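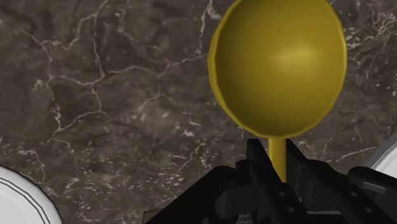 MINUTES - SITHOLM STREET SHARED KITCHEN, SEPTEMBER MEETING

Started 6:40 pm. Present: Dimitriou (chair), Skundevska (notes), Chowdhury, both Niltaline sisters, three new renters from the bakery side. Apologies from the Tuttle Road people.

1. Last minutes
Read, accepted. One fix - the freezer is shared by four renters, not five.

2. Counters
Iraklis Dimitriou got the quote for the dark brown marble with the white veins, like the picture with the yellow spoon above it. Chowdhury likes it. The elder Niltaline doesn't - says too busy, you'd never spot crumbs. Discussion went long. Sealing came up, who does it and how often. Parked until we have a second quote. Steel still on the table as an option.

3. Money
Balance $367 after the gas bill. Two renters behind for August, Skundevska to email. Deposit for new renters stays at $120. Bakery side asked if it can be split over two months - agreed, yes, in writing.

4. Inspection
County comes in October, no day given yet. To do before then:
- hand sink by the back door drains slow, call plumber
- thermometer missing from the left fridge
- date labels!! Half the tubs on the bottom shelf had none
- mop bucket can't live next to dry storage
Chowdhury has last year's report, will scan it and send round.

5. Booking sheet
Still a mess. People writing over each other on the early slots. Proposal to move to online calander - Niltaline (younger) will set one up and trial it with the bakery side first. Paper sheet stays up untill then. Anyone over their slot by more than 30 min pays for the extra hour. Voted, passed, one against.

6. Soup supper
Hall wants us again. Last year 400 bowls and we ran out of bread before 7. Dimitriou to ask for use of the hall ovens this time. Need a second big stockpot, borrow not buy. Menu - lentil and one chicken. Skundevska against doing chicken at all, cost. Left open.

7. Any other business
- back door key sticks, new copy needed
- grease trap pickup moved to mornings
- somebody's rice, large sack, no name on it. Claim it by end of month or it goes in the soup
- radio volume. Again.

Actions: Skundevska - late rent emails, plumber. Chowdhury - report, thermometer. Dimitriou - second counter quote, hall ovens, key. Niltaline - calendar.

Closed 8:05. Next meeting same time, October, bring own chair if you can.

2 comments
0 shares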